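Course: Small Shop Display, Mornberg Evening School
Unit 4: The counter and the stepped stand
Notes by Lalit Srivastava

Please read these notes before Tuesday. Last time we spoke about wall shelves. Now we come to the counter, which is a much smaller place but sells very well for its size. In the Butine kiosk, where I worked before, the counter had only 26 products, and the whole shop had 174.

A stepped stand lets the customer see the goods at the back over the goods at the front. With a clear stand the packets get the attention. It must be cleaned often, for fingerprints show quickly on it.
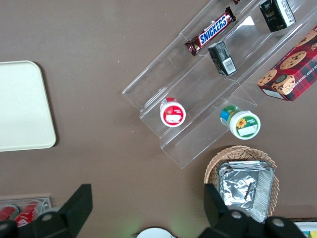

When you fill a stand, begin with the highest step and come down. Chocolate bars can lie along the step with the name facing up. Small boxes may stand or lie, but the customer should be able to read the front. Turn the barcode away from the customer if the till person can still reach it easily.

Leave a free tray beside the stand. You can use it for goods you take off while you are rearranging, and later for coins or for a small offer.

Homework: draw the counter of a shop you know, seen from above. Mark the stand, the tray and the place where the customer pays. Tobias Escobedo will collect the drawings at the door of room 21.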